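Stino Opens a Self-Serve Tea Counter for Winter at Fisano Hall

December 25, 2025

FISANO HALL - Stino, the neighborhood tea and coffee supplier, is opening a self-serve tea counter at Fisano Hall, and it will stay open right through the cold months. Anyone who comes in to read, study or wait for a bus can make a cup at no charge.

The idea grew out of a trial in November, when Stino put out hot water, cups and a basket of single-serve packets for nine evenings. Visitors went through 337 packets in that time, far more than the team had packed for, and the last evening ended with people trading flavors across the tables. It was a lovely thing to watch!

For the winter season Stino is starting with 1000 packets, in green tea, mint and a caffeine-free blend called Muli. Cups are provided, but regulars are very welcome to bring a mug from home - tea stays warm longer in a thick one, and it feels more like your own kitchen. Poter, the shop next door, has given 120 mugs to the shared shelf for anyone who forgets theirs.

"We wanted it to be as easy as making tea at a friend's house," the Stino team said. "You pick a packet, you find a cup, you sit down. Stay as long as you like."
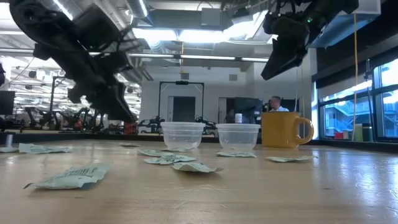
By the Stino Press Desk, Communications Team

Mint-green packets, clear plastic cups and a yellow mug on a pale wood tabletop: it doesn't take much to set up a tea table, and Stino hopes other halls and reading rooms will try one too. A short setup sheet covers how many packets to put out, where to keep the hot water and how to store the spares so they stay dry. Copies are free at the front desk.

Used cups and empty packets go in the bins by the door. Mugs from the shared shelf go back to the sink, and a quick rinse is always appreciated.

The counter is open whenever the hall is open. Groups planning to come together can let the front desk know ahead of time, and extra packets will be set aside for them.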